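Tips for Teaching a Two-Arm Robot to Handle Cloth

Filed under: Workshop

Folding a towel takes a person a few seconds. Getting good recordings of the same job through a pair of remote-controlled arms takes most of an afternoon the first time. These are the habits we settled on at the Wasden shop, mainly for cloth and small table items.

Before you start

Iron the cloth once, then stop fussing with it. A brand new cloth has stiff creases from the package and will spring back when you let go. Wash it two or three times first.

Pick a cloth color that stands out from the tabletop. You will be judging grip depth from a monitor half the time.

Run both arms through their full reach with nothing in the grippers. Watch the cables, especially near the wrists. If one pulls tight, add slack at the elbow and tie it again. A cable that hangs a little low is fine as long as it stays clear of the fingers.

Write the task in one sentence and tape it next to the controls. "Fold in half, then in half again, leave it in the center" is enough. If two people take turns and each folds a different way, the recordings won't match.

During recording

Start each run from a different mess. Pick the cloth up, drop it, and take whatever shape you get. Dishes and other items can stay on the table if they will be there in real use, but move them now and then.
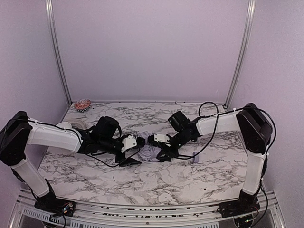
Both grippers at the cloth, with the dishes left toward the side of the table.

Bring the two grippers in slowly when they have to work close together. Most of our bumps came in the last inch or so. Let one arm hold still while the other moves, then switch.

Pinch the edge, not the middle. If you catch two layers by mistake, open up and try again in the same run - a clean recovery is worth keeping.

Don't rush, and don't pause to think with the recorder on. Long pauses get learned too. Plan the next move before you hit the pedal.

Quit after 25 runs and rest your hands. Past that point our grips got sloppy, and we threw out nearly 29 runs from one long evening session.

Afterward

Watch everything back at double speed the same day. Delete runs where the cloth left the table or an arm stalled. We aim for 100 good ones per task before training.

Wipe the finger pads with a damp rag. Lint builds up and the grip starts to slip.

Note any change to the setup, even a lamp you moved.

Next: Storing spare gripper fingers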